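Safety > Shop Floor > Hand-Guided Demonstration > Pre-Session Checklist

Pre-Session Checklist, Hand-Held Gripper Demonstrations
Station: router table, brick wall side
Checked by: Oleksandra Ivanyshyn
Date: 17 August 2018
Reviewed by: Beatrice Rashidi

The form came from Troltden with the gripper. I have kept their items and added comments where I don't think a tick says enough.

1. Finger pads clean, mesh intact, no lifting at the edges
OK. Troltden rates the pads for 3,000 closes. Nothing on the tool counts closes, so I don't know how anyone is supposed to use that figure. I went by eye and fingertip.

2. Fingers open and close without sticking
OK, 5 closes by hand. Slight click on the third. It did not come back. Marked as watch.

3. Housing screws tight
OK.

4. Demonstrator has read the task sheet
Yes, sheet 202, "pick up router, set down router." The sheet does not say which part of the router to grip. Two people will do it two ways, and the robot will be trained on both. I would like that settled before we record more.

5. Table and surroundings
Pass with comments. The router is on the white tabletop with all four antennas up and splayed. They are thin, and a hand coming in from above will catch one sooner or later. Approach from the front of the box. The blue item to the right of the router is not on the task sheet. Take it off the table or write it in. The cable grommet is close by too, so keep the set-down spot away from it.

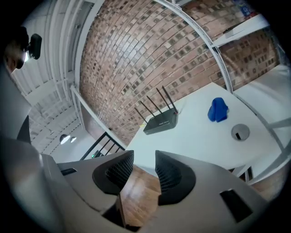
6. Walking space
Pass with comments. There is a stair railing near the left end of the table. People holding the gripper watch the gripper and forget their feet. I asked for floor tape in March and was told the railing was enough. I still want the tape.

7. Remote-control fallback
Not passed. The Vevar link dropped once in testing and the arm held position, as it should. One drop is not a test. Stolora's manual says the arm will "always" hold — I'd like to see that repeated with a load in the fingers before I sign.

Result
Hand-held sessions may go ahead. Remote-control sessions may not, until item 7 is done again.

Reviewer comment (B. Rashidi): Agree on 7. On 4, grip the body of the router, never an antenna. I will change the sheet. Tape request sent again.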